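Prelari Shared Workshop
Gripper Build, Simulation Inspection Checklist
Member project: Rennie arm, Nirideck controller
Form 267, reviewed Wednesday

1. Gripper at rest
Fingers open, nothing held: PASS
Housing clear of wall fixtures: CHECK
Comment: Confirm clearance in the side view before the arm is moved. 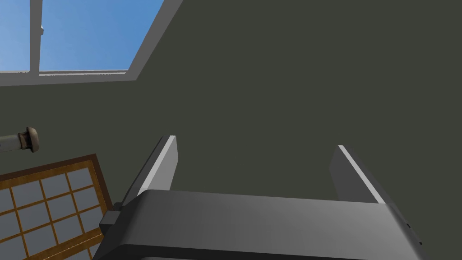
Item 1. Gripper open, window and lattice panel at left.

2. Work surface
Person within reach of arm: YES
Blade in work area: YES
Comment: The knife lies between the fingers. Speed is limited to 11 percent for all runs with this layout. Almost 700 runs remain on the schedule.

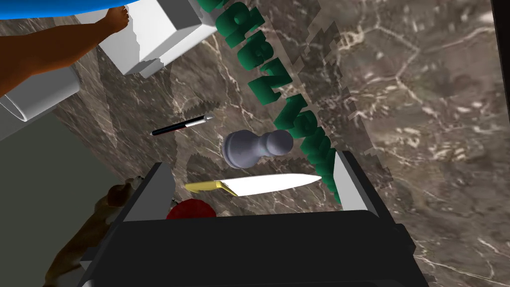

Item 2. Knife, pawn and pen on the marble surface.

3. Rendering
Shadow edges smooth: FAIL
Lettering legible from wrist view: FAIL
Comment: Stepped shadows cross the counter. Raise shadow resolution and repeat run 481.
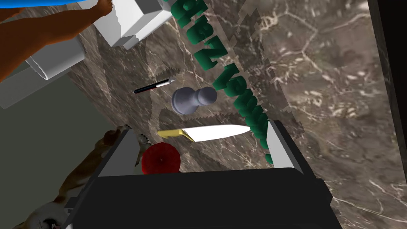 Item 3. Jagged shadows around the green letters.

4. Release to hardware
Status: HOLD
Comment: The Loren bench remains locked out until items 1 and 3 are closed.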